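4.2 Do color names on storage items help people put things back?

A good deal of advice on household order rests on one claim: if every kind of object has its own color, people will return it to the right place. The claim is repeated in guides, in product leaflets and in at least two of the earlier studies we reviewed in Section 2. We were not persuaded by it going in, and the data below have not done much to change our minds.

The difficulty starts with what was measured. In the Kamata survey, households were asked whether color coding "made tidying easier." Most said yes. But people who have just spent a weekend sorting a kitchen into colors are poorly placed to say anything else, and the survey was given on the Friday after the sorting was done. A question asked five days into a new habit tells us about enthusiasm. It tells us very little about May, when the same drawers have been opened several hundred times by people in a hurry.

The Pruvbridge trial is better designed, and it deserves a more careful reading. It logged 797 returns of small household items across four homes, two with color-coded storage and two without. The authors report fewer misplaced items in the coded homes. We have no quarrel with the count. Our concern is that the coded homes also had fewer items out to begin with, since the sorting exercise had encouraged the owners to throw things away. A person with less to put back will misplace less. The paper mentions this in a footnote and then drops it.

There is also the matter of what a color is called. Pale shades gave the most trouble in our own pilot at Sostach. One participant's "light blue" was another's "gray," and a third person used both words for the same lid on the same afternoon. Labels written in color words were ignored more often than labels that named the contents. This was true even when the label and the lid sat side by side on the shelf. Lighting made it worse — a pale item under a warm kitchen bulb is a different thing from the same item at a north window — and none of the earlier work controlled for it. 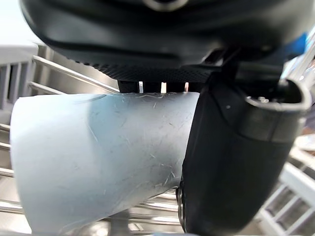
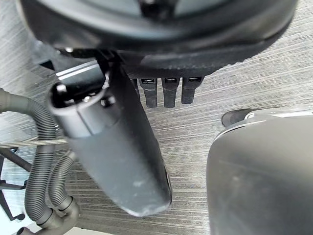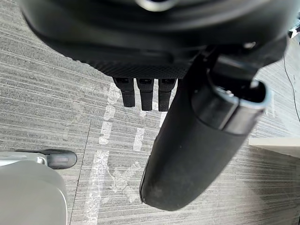
Figure 4. Three close views from one session. A pale light blue plastic object is held in the first.

A defender of color coding might answer that exact names do not matter, so long as the shades are far enough apart. That is fair, and for strong colors we would agree. A household using red for cleaning supplies and yellow for food is unlikely to mix them up. But the sets now sold for this purpose are rarely built that way. The Drusudik range, which two of our pilot homes already owned, is made up almost entirely of soft tones chosen to look pleasant together. Whatever this does for a shelf, it removes the contrast on which the whole method depends.

We also found that placement did most of the work usually credited to color. When the homes moved their containers but kept the color scheme, participants reached for the old spot first and looked for the color second. Several said they had not noticed which color went with what until we asked. If a reader takes one practical point from this section, it should be a modest one: keep the container where it was.

None of this shows that color coding is useless. Our pilot was small, the homes were not chosen at random, and we had no children under school age in any of them — a group for whom color may matter a great deal more than it does for adults who can read a label. Section 4.3 takes up the question of written labels, where the evidence is thinner still.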